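4.2 Sorting at the table: tubs, tins and the habit of the left-hand side

We turn now from the questionnaire to the tabletop sessions, and we should say at the outset that these were the part of the study we enjoyed most (and the part that our participants, to judge from the biscuits they brought along, rather enjoyed too). The idea behind them was a simple one. Most of the earlier writing on household tidying, our own included, asks people what they do with their things, and people are generous and imaginative in their answers. They will tell you that tins go with tins and that everything has its place. What they do when a few ordinary objects are put down in front of them, with a tub to put them in, is often a little different, and it was this difference that Eskildsen wanted to look at more closely after the pilot at Ostwood.

Each session used a plain table covered with a white sheet, a tub or basin, and a small selection of everyday items of the kind that tend to gather on a kitchen worktop by Thursday evening: cans, cartons, a cloth, the odd jar lid. We kept the selection modest on purpose. In the pilot we had been too ambitious, and with so much on the table people spent most of their time laughing at the pile and asking where on earth to begin. Participants were asked to clear the table as they would at home, at whatever pace they liked, and were given no rule about what should go where. There were 120 sessions in all, of which 14 were set aside as practice and are not discussed any further in this section.

The tub turned out to matter a good deal more than we had expected. We had thought of it as a mere container, the dull part of the arrangement, and had chosen it chiefly for being easy to wipe. Yet a deep tub with a low front and a tall back invites a certain way of working: one can slide a thing in over the low edge or lower it from above, and people seemed to settle on one or the other quite early and then stay loyal to it. Figure 3 shows a can being handled at the table, with the tub standing to the left.
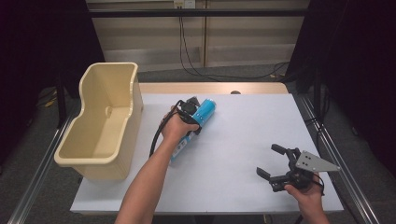 Figure 3. Tabletop session: a blue can held in a black hand-held gripper, with the cream-coloured tub on the left of the white work surface.

It is worth dwelling for a moment on the tins and cans, as these gave rise to the liveliest conversations afterwards. A can is a friendly shape to hold but a slightly awkward one to put away. It may stand up or lie down, and once it is lying down in a tub it likes to roll into whatever corner you had been saving for something else. Several participants told us they always stood their cans upright "so that you can read them", even in a cupboard where the labels could not be seen from outside. Others were perfectly happy to lay them flat, and two gentlemen from the Trovoneck group, who had come along together, disagreed about it so cheerfully that we had to ask them to save the rest of it for the tea break.

Ajayi, who went through the session notes line by line, draws attention to a second point, namely the order of clearing. We had supposed that people would begin with the largest item, and some 3 in every 10 did so. The remainder most often began with whatever stood nearest to the tub, and then worked outwards across the table. When asked about this, few could give an account of it; the commonest answer was a shrug, followed by "well, it was there". We are rather fond of this answer and would not wish to dress it up. It does suggest, however, that where the tub is put down may shape the whole job that follows, which agrees with what Eskildsen heard in the kitchen interviews about bins, baskets and the chair that everybody piles things on.

We should add a word of caution about comparing the table with the home. A white sheet has no crumbs on it and no post waiting to be opened, and a person tidying for a study is very likely on their best behaviour. The written comments do help a little here, and we take them up in Section 4.3, together with the question of what people did with the lids.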